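Why Do We Have Baby Teeth?

By the time you are three, you probably have 20 teeth. These are your baby teeth, and some people call them milk teeth. They start to come through the gums when a child is a few months old, usually with the two bottom front ones first.

Baby teeth are small so that they can fit in a small jaw. Your jaw grows as you get older, but a tooth cannot grow once it has formed. The only way to fill a bigger jaw is with bigger teeth, and more of them. Most adults have up to 32.

What is a tooth made of?

The white outside part is called enamel. It is the hardest thing in your body, harder than bone. Under the enamel is dentin, which is yellowish and a little softer. In the very middle is the pulp. The pulp has nerves and blood vessels in it, and it is the part that hurts when a tooth has a deep hole.

The part you can see in the mirror is the crown. The part hidden in the gum and jaw is the root.

Different teeth do different jobs. The flat ones in front are incisors, and they cut. Next to them are the pointed canines, which grip and tear. The wide ones at the back are molars, and they grind food into bits you can swallow. 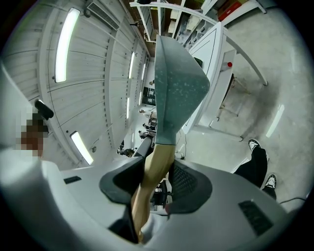

When you bite an apple, your incisors go in first. Then your tongue pushes the piece to the back, where the molars mash it. Saliva mixes in and makes it soft.

Why do they fall out?

Your adult teeth are growing inside your jaw long before you can see them. When one is ready, it pushes up toward the baby tooth above it. The root of the baby tooth slowly dissolves. With less root to hold it, the tooth gets wobbly and comes out. This often begins at age six.

A little blood is normal. Bite gently on a clean piece of damp cloth until it stops.

Do baby teeth need brushing?

Yes. Bacteria live in everyone's mouth. They feed on sugar and make acid, and the acid wears away enamel. A hole made this way is called a cavity. Baby teeth have thinner enamel than adult teeth, so a cavity can get deep quickly. Baby teeth also save space for the adult teeth that come next.

Brush for two minutes, twice a day, with fluoride toothpaste. Spit it out when you are done. Ask a grown-up to help with the back ones.

Words to know

Enamel: the hard outer layer of a tooth
Dentin: the layer under the enamel
Pulp: the soft middle
Molar: a wide back tooth for grinding
Cavity: a hole made by acid

Gratby Children's Health Pages
Last checked 2023-07-16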